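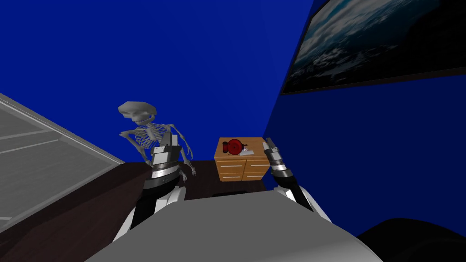
Deep blue walls with a light honey-orange nightstand.

How to Paint a Bedroom a Dark Color

By Leokadia Michalski

Dark blue is harder to put on a wall than white or beige. It shows roller marks, it shows every dent you didn't fill, and it usually needs more coats than the can says. None of this is difficult to deal with if you plan two days for the job and don't rush the first one.

These steps are for a standard bedroom with painted drywall in fair condition. If you have wallpaper, bare plaster or signs of damp, sort that out first.

What you need

Interior wall paint in a matte or eggshell finish
Tinted primer
Angled sash brush, 2 inch
Roller frame, extension pole and two roller covers
Paint tray and liners
Filler, filling knife and fine sanding block
Painter's tape
Drop cloths
Bucket, sponge and mild dish soap
A second bucket with a lid, big enough to hold all your paint

Step 1. Choose the color in the room

Buy sample pots, not just paper chips. Paint each sample onto a piece of white poster board, two coats, and leave a white border around the edge so the old wall color doesn't confuse your eye. Tape the boards up near the window and again in the darkest corner. Look at them in the morning, at 4 p.m. and at night with the lamps on.

I tried three blues before settling on one. Laxdal was too green in daylight. Camus looked good on the board but went almost black in the evening. I ended up with Sterside, which is a deep blue with a little gray in it.

The same paint will look different from wall to wall. A wall facing the window reads lighter than the one beside it, even out of the same can. Don't try to correct for this with a second shade.

Step 2. Clear and clean

Move what you can out of the room and push the rest to the middle under a drop cloth. Take off outlet covers and switch plates and put the screws in a labeled bag. Turn off the power to the room at the breaker before you do this, and again before you paint near the open boxes.

Wash the walls from the bottom up with warm water and a little dish soap, then rinse with a clean sponge. Pay attention to the area behind the headboard and around light switches, where skin oil builds up. Let everything dry overnight.

Step 3. Fill and sand

Hold a flashlight flat against the wall and move it along. Dents and old roller ridges will throw a shadow. Circle them lightly in pencil, fill them, and let the filler dry. Sand flush, then wipe off the dust with a damp cloth.

Deeper holes need two rounds of filler. If you do it in one, it shrinks back and you'll see a dimple under the dark paint.

Step 4. Prime

Ask the store to tint your primer gray, or toward your final color. White primer under dark blue means at least one extra coat. Brorkon is the one I used, and it was dry enough to paint over by the afternoon. Follow the time on your own can, and add to it if the room is cold or humid.

Prime the whole wall and not only the filled spots. Patches of filler soak up paint differently and show as dull areas, which painters call flashing.

Step 5. Tape and mix

Run tape along the baseboards, window trim and ceiling line. Press the edge down with a clean filling knife.

If you bought more than one can, pour them all into the big bucket and stir. This is called boxing. Deep colors can vary slightly from can to can, and you don't want to find that out halfway along a wall.

Step 6. Cut in and roll

Do one wall at a time. Brush a band 2 to 3 inches wide along the ceiling, corners and trim, then roll that wall straight away while the band is still wet. If you cut in the entire room first, the brushed edges dry and you get a visible frame around each wall.

Load the roller well and work in sections 3 feet wide. Roll from ceiling to baseboard, overlapping each pass by half. Finish each section with light strokes in one direction, top to bottom, without reloading. Then leave it alone. Going back over paint that has started to set is the main cause of streaks in dark colors.

The first coat will look bad – patchy, with the primer showing through. That is normal. Wait the full recoat time before the second. Most deep blues need a third coat.

Step 7. Pull the tape

Take the tape off while the last coat is still slightly soft, pulling it back on itself at a 45 degree angle. If the paint has already dried hard, score along the edge with a sharp knife first so it doesn't peel away from the wall.

Step 8. Let it cure

Dry and cured are two different things. You can sleep in the room once the smell has gone, but keep furniture a few inches off the walls for a week and don't wash them for 24 days. Dark matte paint marks easily while it is still soft, and the rubbed spots stay shiny.

Touching up later

Save a small jar of paint, filled to the top, with the color name and the room written on the lid. For small scuffs, dab with a bit of foam roller instead of a brush so the texture matches. Anything bigger than your hand is usually better fixed by rolling the whole wall, corner to corner.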